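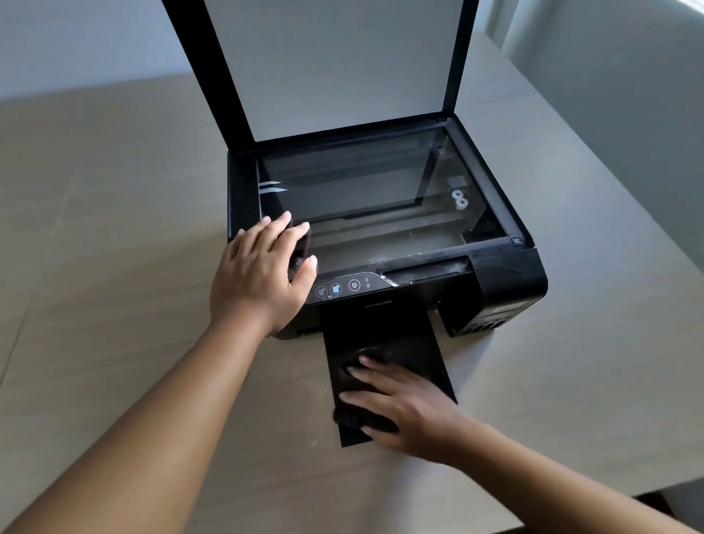 Entry by the demonstration lead
Gurnex, Miranda household tasks group
Notebook, April, morning session

The task under preparation is the wiping down of an all-in-one printer with the scanner lid raised. It is demonstrated by hand, with the viewpoint at head height, and will afterwards be repeated by remote control on the Miranda arms at Ornwood. The object is to establish whether the hand demonstrations shorten the remote work. Colleagues should not assume that they will.

The target for the hand set is 200 episodes, with a further 200 by remote control. At the close of the morning 31 hand episodes had been accepted and 2 set aside. In both of the latter the operator's forearm hid the cloth for most of the wipe, and the cloth position could not be labelled with confidence.

Order of work remains as agreed: scanner glass, front strip and buttons, output tray, paper slot. One hand may steady the machine while the other wipes. Operators asked whether a second cloth may be held in the steadying hand. It may, provided that the annotation states which hand is doing the cleaning at each stage.

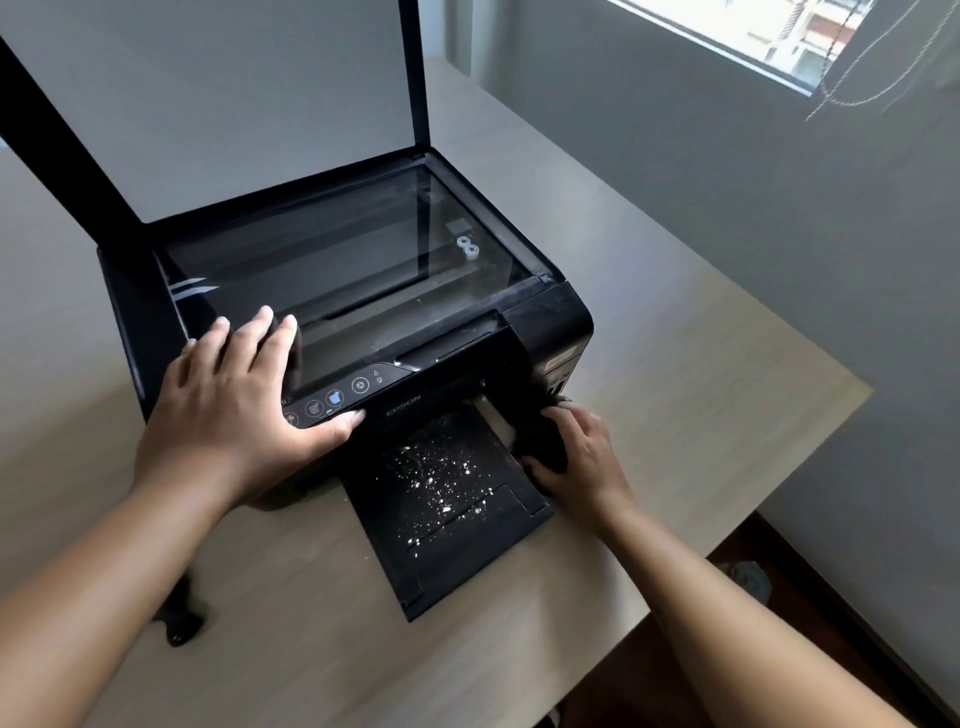
The paper slot is the part most likely to give trouble under remote control. The cloth bunches as it goes in, and the fingers are then largely out of view. A person manages this by touch, and the Miranda grippers give the operator very little of that. I propose that the slot be recorded as a separate segment, with its own start and end marks, so that it can be left out of the first training run if necessary.

Specks on the tray are a useful check on coverage and should be left in place until the tray segment begins. Pressure on the control panel is to be kept light. Button presses during wiping are to be noted in the log but are not grounds for rejection.

Outstanding: revised label sheet to be sent to Rastandale; wrist limits on the left arm to be confirmed before the first remote episode.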